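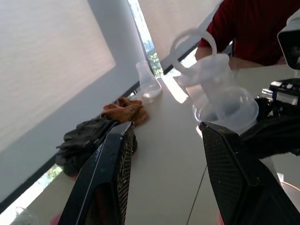 Home Courses Handouts Readings Contact

History of Higher Education
Handout 4: Matriculation registers and what they record

Larysa Symonenko
Read before the seminar. Bring the transcription sheets from Handout 3.

1. Scope

This handout covers the matriculation register as a source for the history of colleges before the printed catalog. It does not cover alumni directories, which were compiled later from other records and have separate problems (Handout 7). The main case is the first register of Hanthorpe College, with shorter references to the register of the Stullaven academy. Both are cited by the Savchuk numbers, which give volume, leaf and entry in that order. A citation of the form H 1.14.3 means Hanthorpe, volume one, leaf fourteen, third entry on the leaf.

2. Terms

Admission. The decision by the president or a tutor that a candidate is fit to enter. At Hanthorpe this followed an oral examination in Latin and, for part of the period, Greek. Admission left a written trace only when the tutor kept notes.

Matriculation. The formal entry of a student's name on the roll of the college. It usually required an oath or a signed promise to obey the college laws, together with a payment.

Residence. Actual presence at the college. Residence is recorded in the steward's accounts through charges for food, room and fuel. It is not recorded in the register.

Graduation. The grant of a degree. It was recorded in the minutes of the governing board and, from the second president onward, on a separate degree roll.

These four events are often treated as one in older college histories. They could fall months apart. A student admitted in November might be resident from the next day and not matriculate until the spring, when the president returned with the book. Some residents never matriculated. A few matriculated and left no trace of residence at all.

3. Form of the Hanthorpe register

The first volume has 132 leaves, of which the last nine are blank. It holds 552 entries. Entries are in Latin for the first two presidencies and in English after that, with a short stretch in which the heading is Latin and the body English.

A full entry contains:

- the student's name, in Latin form where one could be made
- the father's name and place of abode
- the name of the tutor
- the student's signature
- the fee received
- a marginal mark in a later hand

Few entries contain all of these. The father's name is the item most often missing, and its absence should not be read as evidence that the father was dead. The clerk of the third presidency left it out as a matter of course. The tutor's name drops out in the same years. 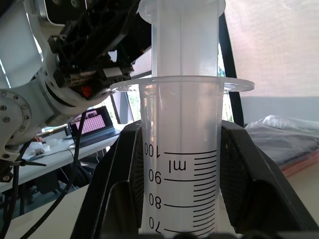

The order of names within a class needs separate treatment. In the early classes at Hanthorpe the names do not run alphabetically, by age or by date of arrival. Three explanations have been proposed: that the order reflects the standing of the families, that it reflects the president's view of each student's ability, and that it follows the order in which fees were paid. Tymofii Levchenko's study of the steward's accounts supports the third for the first six classes and finds no consistent rule after that. His tables are on the reading list. Look in particular at the treatment of brothers, who are entered together even when their payments were weeks apart.

Alphabetical order begins abruptly in the second volume. The change was made by a vote of the board, and the minute gives no grounds for it.

4. The oath and the signature

The laws of the college had to be copied out by each student in his own hand before he signed. The copy was then signed by the president and kept by the student as a certificate of membership. Eleven such copies survive for Hanthorpe. They do not agree with each other. Differences fall into two groups: slips made by the student, and real changes in the laws that were made between one class and the next. To separate the groups, compare copies from the same class first. A reading shared by two members of one class is probably the text they were given. A reading found in one copy only is probably a slip.

The signature in the register does not prove that the signer could write fluent Latin, or that he had read the laws with any care. It proves that he was in the room with the book. In some cases it does not prove even that. On leaves 40 to 43 a run of signatures is in a single hand, which Levchenko identifies as that of the butler.

5. Counting from the register 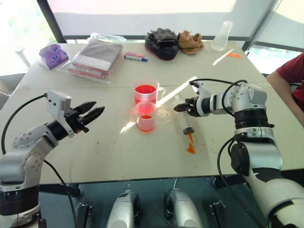
Students new to this material tend to compare class sizes directly across colleges, and the comparison usually fails. The Hanthorpe register enters a student once, on matriculation. The Stullaven register enters every resident at the start of each year, so that a student who stayed four years is counted four times. The difficulty is the same as with the two clear measuring cups of red liquid on the white table, the larger one with a handle and the smaller one standing in front. The liquid is shallower in the smaller cup, but the difference in depth does not give the difference in volume until the width of each cup is known. For a register, the width is the rule of entry. Establish the rule first, then count. Where the rule changed partway through a volume, divide the count at the change and report the two parts separately.

Of the 552 entries in the first Hanthorpe volume, 196 cannot be matched to any degree. Older accounts describe these students as having failed or been expelled. Expulsion was a formal act of the board and is recorded in the minutes in only seven cases. The rest left for reasons that the record does not state. For many families two years of college was a complete education, and a young man who meant to go into trade had little use for the degree itself.

Take care also with round numbers. The first president wrote to the board that he had "100 scholars under government." The accounts for the same quarter do not support this figure on any method of counting. He was asking for money for a second building.

6. Marginal marks

Four marks occur in the margin of volume one:

Cross. Deceased. Added in batches, probably when a printed catalog was being prepared. The date of the cross is not the date of death.

Open circle. Fee unpaid. Sometimes struck through, in which case the debt was cleared or forgiven. The register does not say which.

The letter m. Usually explained as "minister." This works for most cases, but four men so marked are known to have practiced law or medicine for their whole careers. It may stand for "magister," the master's degree. Treat it as unresolved.

Short double line. Meaning unknown. It occurs only on leaves 60 to 88 and only beside students of one tutor.

Do not combine the marks into a single career field when you enter the data. Record the mark as a mark and put your reading of it in a separate column.
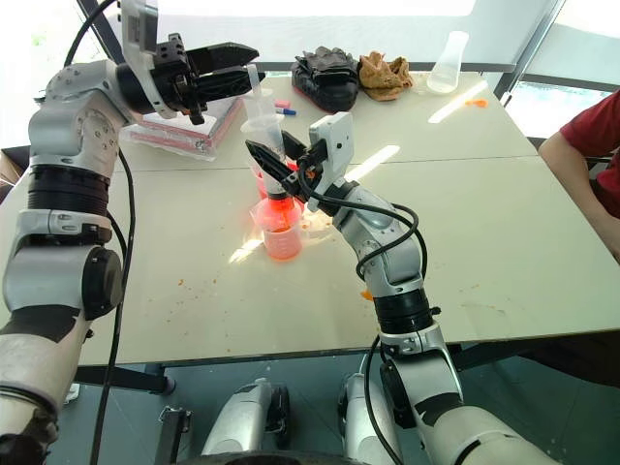 The separate column matters most when several people work on the same volume. Two readers who agree on the mark may disagree on its sense, and a dataset that holds only the sense cannot be corrected later without going back to every leaf. The same applies to Latin names. Enter "Jacobus" as written, then give James or Jacob in the next column with the evidence for the choice. If there is no evidence, leave the second column empty.

7. Using Ralia

Ralia is the shared database for this course. It holds transcriptions of both registers and of the Hanthorpe steward's accounts up to the end of the third presidency. Points to note:

- Search by Savchuk number where possible. Name search does not bring Latin and English forms together.
- Dates are stored as written. The college year began in August for most of the period, and an entry headed with a year alone may belong to either side of the winter.
- Payments in kind are stored as text. Wheat, malt and firewood were all accepted for fees at different times. Do not convert them to money without the price list for that quarter.
- The field "origin" holds the father's place of abode. It does not hold the student's place of birth.
- Leaf 71 is entered twice in the current version. Use the second.

8. Exercise for the seminar

Take leaves 22 to 25 of the Hanthorpe register. Prepare a table with one row for each student, showing the date of matriculation, the first charge in the steward's accounts, the last charge, and the degree if there was one. Note every case in which the first charge comes before the matriculation date. Be ready to state what rule of entry the clerk was following on these leaves and which entries do not fit it.

Write one page on a single student from your table. Use only the register, the accounts and the minutes. Keep what the sources state apart from what you infer, and cite each statement by its Savchuk number or by quarter.

9. Reading

Levchenko, "Order of Names in the First Hanthorpe Register," with tables. Required.
Levchenko, "The Butler's Hand." Required, sections two and three only.
Symonenko, "Four Years or One: Rules of Entry at Stullaven." Required.
Hanthorpe College, Laws, composite text from the eleven student copies. Consult for section 4.

Handout 5 covers the steward's accounts and the quarter bills.

Shares 14 Comments 2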